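Rurberg Library Branch to Reopen in June With Quiet Rooms and Longer Hours

RURBERG - The Rurberg branch library will open its doors again in June, and readers who have been making the trip over to Stineck for their books can finally stay close to home. The building has new reading rooms, a bigger children's corner and a front desk that people can reach without climbing a single step.

Opening day is a Saturday, and it starts at 10 a.m. with story time on the lawn. The Pusico wind band plays at noon, and there will be lemonade and plum cake for as long as they last. Library cards issued before the closing are still good, and so are any holds placed at Stineck - they will be moved over before the first day.

The biggest change is upstairs. The old map room has been split into 3 quiet rooms, which can be booked free of charge for up to 2 hours at a time. Students asked for them, and so did the tax help group, the chess players and a good many parents looking for somewhere to make a phone call. Design firm Morikawa drew up the plans and kept the tall windows and the oak staircase, which regulars had begged to save.

The firm also picked the colors. Downstairs is a deep green that looks wonderful next to the book spines, and the upper floor is much lighter, so that the rooms feel calm on a long winter afternoon.

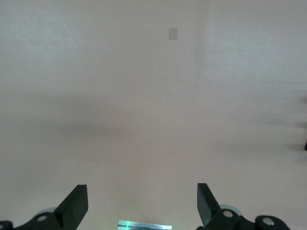

A soft off-white with a hint of warmth.

Readers had their say as well. The branch received 231 suggestion cards during planning, and plenty of the ideas made it in: hooks for wet coats by the entrance, a shelf of large-print mysteries, and outlets at the long tables. The seed library is back too, now with its own cabinet and a row of herbs and beans ready to borrow in time for summer planting.

The branch will stay open until 8 p.m. on weekdays. Books borrowed at Stineck may be returned in Rurberg, and the other way around - there is a drop box outside both buildings.

Guided walks through the building run all afternoon on opening day, with room for 15 people on each. Sign up at the Stineck front desk or just come to the entrance and join the next group. Everyone is welcome, card or no card!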